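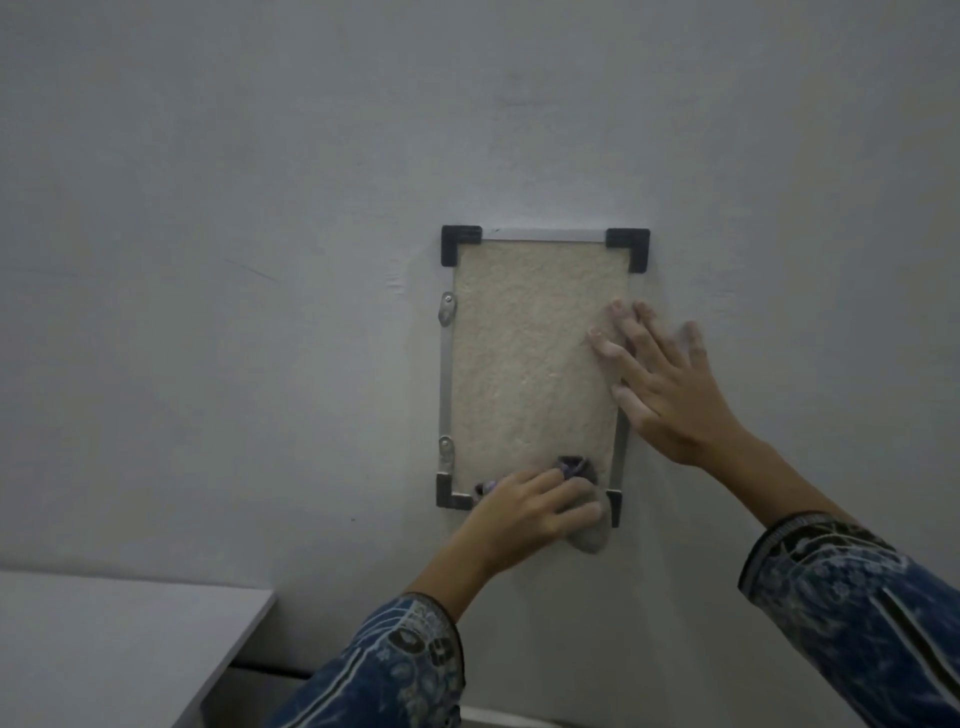 August 17, 2022

Panel wipe rig, second go with both grippers. Writing this standing up so it'll be rough.

Plan for today was Flernholm two-finger vs the Ulura soft cup hand, same arm, same cloth, same panel. Got through most of it. Head camera question came up in the middle and ate the time I wanted for the pull-off test. That one is still open, see end.

Setup as left: beige fuzzy panel on the wall, metal frame, black corners, the two screw clips down the left side. Cloth is the dark one with the light specks. Arm is the Miranda arm on the short column, base clamped, NOT on the wheels. Controller is the old Brarnoslow box. I know the new one is on the shelf. Didn't want to change two things on one day.

Zero the wrist sensor before each gripper, with the gripper on and hanging straight down. I forgot on the very first Flernholm pass and threw it out.

By hand first. Ainhoa and I have been arguing over what "flat" means for this job, so did it by hand a few times, one palm flat on the panel and the cloth bunched in the other hand low down by the bottom edge. Notes from doing it:

- you don't hold the cloth, you sort of trap it. fingers curl over, the bundle does the rest
- the steadying hand does a lot more work than I thought. panel gives a little when you push at the middle
- fingertips come away pale if you drag them across the surface. it sheds. need to decide if we care
- bottom corners are the pain. cloth hangs down past the frame and hides the bracket from a head view. hand hides what the cloth doesn't

That last one is the camera problem in one line. More below.

Flernholm

Mounted fine, four screws, one of them is getting chewed up, replace it. Pads are the ribbed ones. Grip cloth from table, lift, go to the wall, press, stroke down, back off.

Pickup good. It pinches a fold and the fold stays pinched, I'll give it that. Trouble starts at the wall. Two stiff fingers behind a bundle of cloth means you're pushing on two spots and the rest of the cloth just rides along. You can see two tracks in the nap after a pass. Turned the force down and got one track and a lot of nothing. Turned it up and the left clip side started to creak so I stopped.

Tried rotating the wrist a quarter turn so the fingers sit one above the other. Better on the long strokes. Worse near the bottom, where the lower finger finds the frame edge before the cloth does. Metal on metal, awful noise, controller tripped. The Brarnoslow takes ages to come back from a trip and you have to redo the home move, which I'd like somebody to look at (not me).

Also tried folding the cloth into a pad beforehand. Works much better!! But then we're testing my folding.

Logged 184 strokes on the Flernholm in total, counting the rotated ones, not counting the pass I threw out. Files are in the usual folder, rotated ones have an r on the end. A few are labeled r that shouldn't be, I was late switching the name back. The wrist angle is in the log so it can be sorted out from that.

Ulura

Soft cup hand. Takes longer to mount, air line has to go around the elbow and I routed it wrong the first time so it pulled tight at full reach. Go OUTSIDE the elbow, then through the loop. Taped an arrow on.

Pickup is where it loses. It wants to swallow the cloth, and when the cloth is laid out flat there's nothing to swallow. Slides over the top, closes, comes up with nothing, and the controller thinks it has something as the air pressure reads the same either way. Scrunch the cloth up a bit first and it's fine. Same complaint as above about me helping.

At the wall it's lovely though. Wide even contact, it goes over the small bumps, no tracks in the nap that I could see with the lamp held sideways. You can push at a bit of an angle and it sorts itself out. Near the frame it deforms and rides up on the metal edge with no trip at all. First time I've seen that corner done without me holding the stop button.

Downside: it rides up on the clips too, on the left. Cloth caught on the upper screw head on one pass and stayed there, hand went home empty, and the log says success. So "no trip" isn't all good news. We were getting free contact detection out of the Flernholm being stiff and I hadn't noticed.

Set it going on the endurance loop while I did the camera part. Loop was set for 1000 open/close at the panel without moving the arm. Finished clean. No leak by ear, no leak with the soap. Cup has a faint line on it on the side toward the wrist, can't say if it was there before, should have taken a good look beforehand. Marked it with pen so next time we can tell.

The spec sheet wants 3000 before you swap cups. Would like to run the remainder overnight but not with the air line the way it is. Need a proper clip on it, not tape.

Head camera vs wrist camera

Ainhoa's point, and she's right: all the demos by hand come in from up at the head and we then ask the arm to use a wrist view. So what's in one is missing from the other.

Head view, good things: whole frame in view when you're close in, top corners never hidden, you can tell straight away if the panel is crooked. Wall is so plain that the frame pops out, edge finder locks on without any tuning. Light is even too, which I'm sure flatters it.

Head view, bad things: the lower right corner. Every time. The working hand comes up from below and covers it, then whatever cloth is hanging covers the rest. Edge finder happily reports a corner there anyway, built from the other three. Fine until the frame is a bit out of square, and this one might be, the top corners don't look level with each other to me. Put a straightedge on it before believing anything.

Also sleeves. Patterned jacket sleeves come in from the bottom and the cloth finder likes them. Dark blue cloth, dark blue sleeve, it merges the two and says the cloth runs all the way up the arm. Not a big deal for the robot, it has no sleeves, but it poisons the labels on the hand demos. Options: plain sleeves for demos or mask by hand pose. I vote plain sleeves for the small set and mask for the big one. Ainhoa votes mask for both and says changing clothes is cheating. We left it.

Wrist view: nothing to see once you touch. Cloth, cloth, more cloth. Excellent right up to contact and then blind. Good on the clips on the way in, you can read the screw slot. So use wrist for approach and head for the stroke? Handover would be at contact, and contact is what we detect worst with the Ulura. Hmm.

Tried moving the head camera down and to the left. Sees the lower right corner now from under the hand, sometimes. Then the desk corner gets in and takes a chunk out of the bottom left. Could move the desk. Desk has the controller on it. So move the controller. You see how this goes

Exposure: leave on fixed. Auto hunts badly when a bright hand comes up against the pale wall and for the next moment the panel texture washes out and the finder drops it. Fixed at 4 ms is good with the overhead lights on. With the lamp as well it clips on the back of the hand, don't care.

Where I am with the grippers

For pickup, Flernholm, no contest. For the stroke, Ulura, also no contest. Which is annoying. Thought about putting a soft sleeve over the Flernholm fingers, something like a mitten across both so they push as one face. There's gray foam in the drawer under the printer. Cut a piece and held it on with rubber bands at the end of the day, five minutes of playing, no logs. Tracks in the nap much fainter. Foam tore where the finger corner is. Needs rounded edges or a little printed cap underneath. I'd try this before buying anything.

Ainhoa would sooner keep the Ulura and lay out the cloth differently, hang it from a peg so there's always something to grab. It's a good idea and costs one peg. Against: then the cloth has to go back on the peg and I don't want to write that.

Cycle times, don't read much into them: Ulura is slower on the close and faster overall, with no trips to recover from. If the Brarnoslow came back quicker the two would be closer. So the new controller does matter and I'll have to change it sooner than I wanted. The June runs were all on the old one, keep that in mind if anybody lines them up side by side.

To do

- straightedge on the frame, all round
- replace chewed screw on Flernholm plate
- proper clip for air line, then rest of the endurance loop
- look at the pen mark on the cup after
- pressure reading open vs closed on nothing vs closed on cloth, there must be some diffrence if we log it fast enough
- pull-off test, both grippers, spring scale is in my drawer
- cap for foam, round the edges
- cover the screw heads on the left clips? or leave as is and make it part of the test. ask Ainhoa
- vacuum below the panel, fluff is getting in the column rail
- rename the wrong r files
- cloth wash. or new cloth. it's stiffer than it was at the begining of the week and that could be helping the Flernholm pickup more than I'd like

Arm parked, air off at the wall, Ulura left mounted. Panel left up with the clips done up finger tight only, so tighten them before you push on it.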